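Vinthorpe Civic Library, open house
February 29, 2020

I went to the Vinthorpe open house expecting to be talked into liking the building, and I came home about where I started. The library was finished in September after a long delay, and the architects, Husow, had put up boards in the lobby explaining what they wanted us to feel. I read the first two and gave up at "civic porosity."

The tour took 42 people at a time, too many for the stair. You come in under a low concrete slab, turn left at the desk, and the reading room opens up to the full height of the building. That part works. I'll give them the ceiling too, a folded timber thing that hides the lights and most of the ductwork. What I can't get past is the west wall, 77 feet of glass with no shade outside. By early afternoon the blinds were down along most of it, so the view in the brochure was gone. Our guide said the blinds were "part of the language of the facade." They looked like office blinds to me.

The old Holtis Building next door was kept and joined on by a glass link. On paper this was the generous part of the scheme. In person the link meets the brick just under a carved cornice, with a metal flashing that already looks tired. The doors at either end are different heights. Upstairs the Holtis rooms have been painted white and fitted with suspended ceilings that cross the tops of the windows, and those windows were the best reason to save the place.
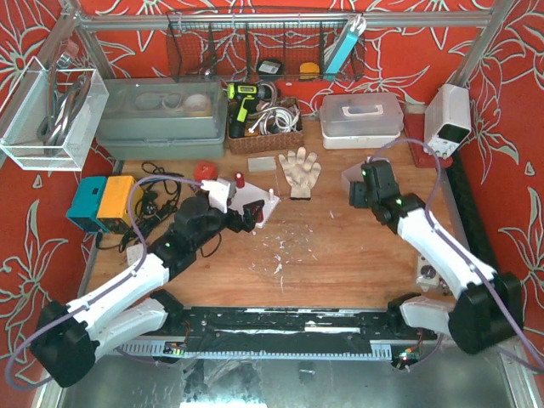
How many seats does the new reading room have?

The printed guide gives 202, counting the window benches and the stools along the gallery rail.

I sat on one of the window benches. It is too deep to lean back on and too high for anyone short. The tables in the middle are better, solid and wide, with lamps you can switch off yourself.

Last stop was the Yeh Terrace on the roof, named for a donor family. It has 3 planters, a long steel handrail and a good look at the parking structure. The guide told us the planting would soften things in time. Maybe so, but the planters are shallow and the wind up there is strong.

Go for the ceiling, and go in the morning before the blinds come down. The entrance on the Holtis side has the shorter line.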